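Wednesday, April 15, 2020

Visitor counter, Trostell gallery. Bench notes.

Swapped the Ferraro beam counter for the Damard pressure mat, same doorway spacing as the gallery entrance. The Ferraro misses people who walk in side by side, and the front desk tally never agreed with it. Mat is set to a 50 ms debounce. At the old setting a pushchair registered as two visitors.

Logged 2,000 simulated steps overnight. 29 doubles, all from the left half of the mat. Moved the threshold up one notch and started again. Result to be added below the table in the shared folder. 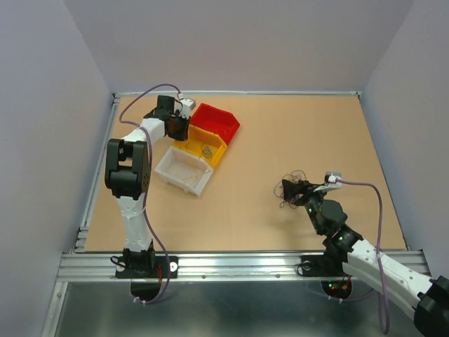
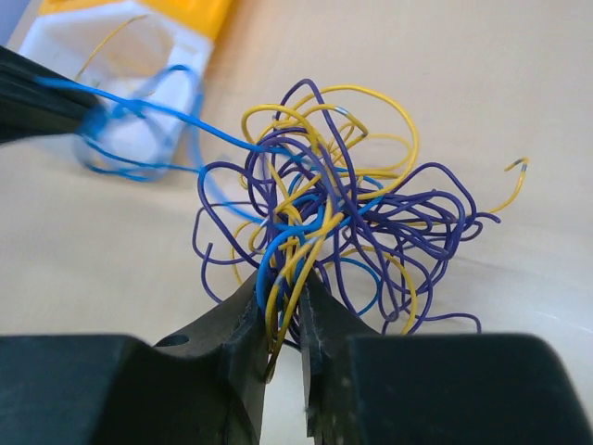

Arms on the rail; purple, yellow and blue wire on the tabletop.

Grandalance want hourly totals by room, not by door. That means subtracting exits, and the exit side has no mat yet. For now the export gives entries only, with the room column left blank. Told them the dwell time figures will not be ready before July.

Label printer is out of tape. Mat leads marked by pen, L and R, at the plug end only.

To do:
Repeat the left half test with the carpet offcut on top.
Check the clock on the logger, it was 2 minutes behind the desk PC.
Ask Trostell whether school groups use the main door or the side one.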